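How to Oil a Tired Wooden Tabletop

June 29, 2022

My grandmother's kitchen table in Rimbridge got oiled every September, right after the plums were done, and I grew up thinking everybody did it. They don't, of course! If your table has gone dull and a little thirsty looking, set aside a quiet weekend and let's bring it back. It's easy work and it smells wonderful.

What you'll need

A bottle of plain furniture oil (I buy mine from Hagedorn, but any oil meant for tabletops will do), a stack of cotton rags, a sanding block, and medium and fine paper. I start with something gentle and finish with 600, though you can stop sooner if you like a bit of grain under your fingers.

Take a good look first

Clear the table, wipe it down with a damp cloth and let it dry overnight. Then get your head down low near a window and look across the surface. Scuffs and smudges that hide at noon show up nicely in slanting light, and a matte top can carry a good many of them before anyone at dinner notices.
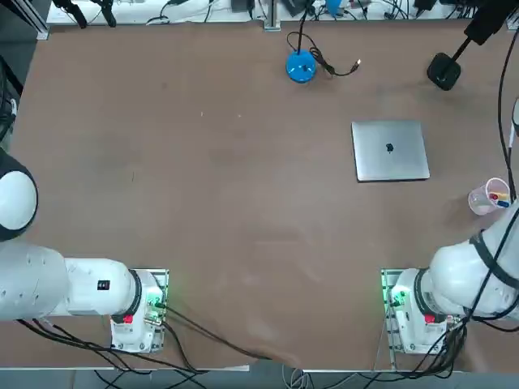

Sand with the grain

Long, easy strokes from one end to the other, and please don't lean on the block. I once wore a dip into a sideboard doing that, and it's still in my hallway in Drunedthorpe reminding me. Vacuum up the dust, then go over everything with a barely damp rag.

Put on the oil

Pour a little puddle, smaller than you think, and spread it out in circles. Wait 14 minutes (I use the oven timer), then wipe off every bit that hasn't soaked in. My friend Mareike Hollmann likes to leave hers longer, and she has a sticky table to show for it — I say that with love.

Let it rest a full day before the second coat. You'll want 2 coats at least, and a very dry top may ask for another.

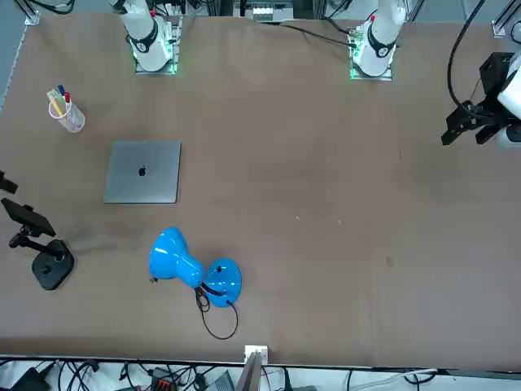

Between coats, spread your used rags flat outdoors, away from anything that could burn, and never leave them in a heap. Oily rags can heat up and catch fire all on their own. Once they're stiff and dry, check how your town wants them thrown out.

Give the last coat a week before you set down anything wet, and use coasters for a while after that.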